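Handheld gripper drops fabric, then wont let go
Wevik user forum > Faults and safety

tovaline86
Anyone else getting this on the Wevik handhelds. Jaws close on thick cloth fine, then slip open on the lift. Then on something small they clamp and stay clamped. Let go of the trigger, nothing. Error 1634 in the log both times. Power cycle clears it for roughly 86 grabs then its back. Firmware is the July one.

Bedding work, two units. Open jaws at the printed cover, then jaws shut on a little scrap next to the fluffy blanket:

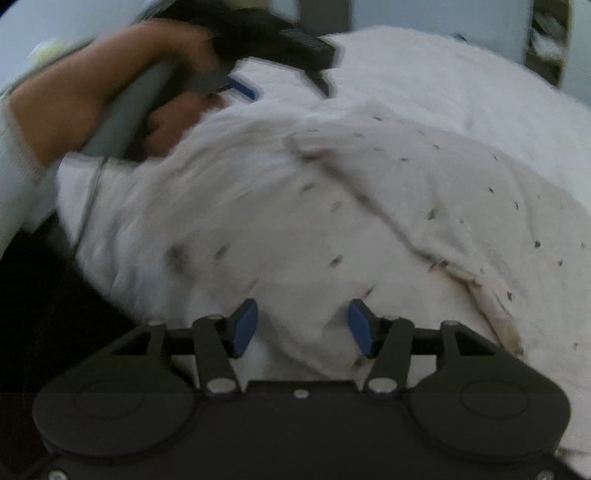
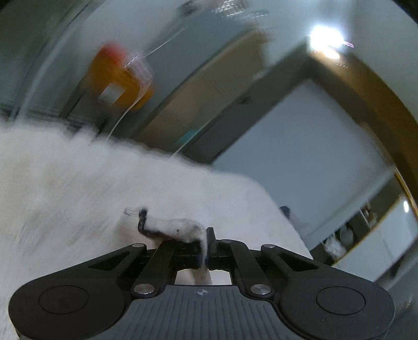

Stuck jaw got my coworker's fingertip when she went to pull a piece out by hand. Bruise, no cut. Still, not great. Pulled both units for now.

kelp_and_solder
1634 is position mismatch. Encoder thinks the jaws are somewhere they aren't. Check for lint in the pivots, we had it bad at the Pravthorpe site. Fuzzy stuff sheds like crazy.

tovaline86
Cleaned them this morning. Same thing by 2 pm.

mudroom_ted
Not lint imo. Lint makes it stiff, it dosen't make it hold after release. Thats the July firmware, the new hold setting. Roll back to build 1198 and it goes away.

kelp_and_solder
Rolled back at Widham and still got it. Less often but still got it. So no.

mudroom_ted
Did you recalibrate after? You have to or it keeps the old table

kelp_and_solder
...no. Ok fair. Still say clean the pivots first tho, takes five min

quillfeather
Can we talk about the finger. Why is anyone reaching into live jaws. Power OFF, then pull the cloth. We wrote that on tape on every unit.

tovaline86
She let go of the trigger and figured it was dead. Anybody would. But yeah, new rule here as of today.

Going to roll back one unit, recalibrate, leave the other on July and only clean it. Will post the logs.

mudroom_ted
Good, send a copy to Wevik support too. Mine's been open two weeks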